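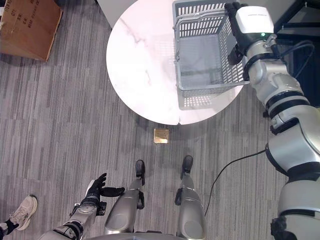
Leif Juhl wrote under my last review that a rule for standing near a robot is worthless if you have to go to a binder to find it, and that I should try the Jestgate kit before buying another binder. Fine. Bought it. Had it four weeks, notes below, typed fast between runs.

What it is: a rules kit for small shops and labs that run a walking robot or an arm near people. Box of cards, two rolls of floor tape, a pad of pre-run sheets, a pad of near-miss slips, one thin booklet. $63 plus shipping. No software, no login, thank god.

Basket job is what we used it on. Table, plastic carry basket, robot grips the rim. Boring work, which suits a rules test fine. People get sloppy on boring work.

The cards. Best part by a mile. One rule per card, big type, plain words. "Say it before you step in." "One person has the stop." "Free hand counts as a moving hand." That last one I'd never written down anywhere and should have. Everybody watches the hand that has the basket. The other one is sitting out there open and you walk your shins right past it. Card went up the same afternoon.

Cards are matte, take a marker, wipe off okay with a damp cloth. Corners bend. Buy a ring for them, the one in the box is junk.

Floor tape. Booklet says 900 mm back from the furthest reach when the thing is powered and someone is only watching, 2,000 mm for visitors. Good to have a number to point at. But it's floor tape and we've got carpet. Stuck for a morning, curled by lunch. There is a carpet roll, sold seperately, and it should be in the box. Ended up with chalk line and a few dabs of something from the hardware store. Also the numbers assume a base bolted down. Ours has legs. The line is only right until it takes a step, and the booklet gives that one paragraph. Needs a full page.

Cables. Kit is good here. Pre-run sheet has its own line for anything hanging off an arm or lying on the floor by the feet, and you initial it. Two initials if someone is working inside the line. I grumbled about the second one and then kept doing it. Slack cable by a foot is a trip for you and for the machine, same cable.

Footwear line: closed toes, laces tied. That's all it asks. I'd have gone further for heavier machines, but for the weight of basket we lift ok.

Pre-run sheet overall: one side, takes a couple of minutes once you know it. Order is a bit wierd. Asks for the stop test after you've already checked the load, and I'd want the stop first, before anyone leans over the table. We just do it out of order. Also wants the load described in words, "empty" or what's in it, and where it sits on the table. Overhang gets its own tick box. Nice. A basket over the edge is a different grab from a basket in the middle and the sheet makes you say so.

Pad is 700 sheets. Way more than we'll get through this year, no complaint.

Near-miss slips: too long. Nine boxes. New people won't fill in nine boxes for "I stepped back and bumped the box". Cropper does a slip with three boxes and we've gone back to it. Jestgate, copy that please.

Booklet: written by someone who has stood next to one of these. Short. Says outright that it doesn't replace your own risk assessment or whatever your province asks for, and you'd be suprised how many kits leave that out. No index though.

Versus the others: the Plarach binder is more thorough, costs a lot more, lives on a shelf. If you get audited get Plarach. Flirkness has nicer signs and not much behind them. Cropper for the slips only.

Would I buy it again, yes, for the cards and the sheets. Skip the tape if you're on carpet.

Four out of five. Half of that missing star is the ring.

Update, September: emailed them about the walking robot paragraph. Got an answer next morning, revised page is coming and owners get the PDF free. Will add a note when it shows up.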